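The Town That Keeps Your Coat

Dotville has 3,045 residents and 326 rental lockers, a ratio its boosters bring up before you have set down your bag. The first 176 went into the old bus depot when the Tritis mill closed and left them behind. Renting one costs two dollars a month, and the waiting list is longer than the one for the dentist.

People keep skates in them, and tax returns, and at least one wedding cake topper awaiting a decision.

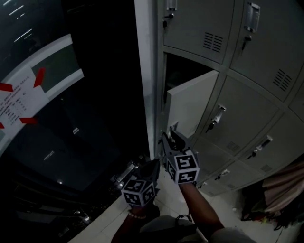 A key lost in June stays lost until fall, when the office reopens. Brillow, the next town over, has storage units with air conditioning. Dotville considers this showing off.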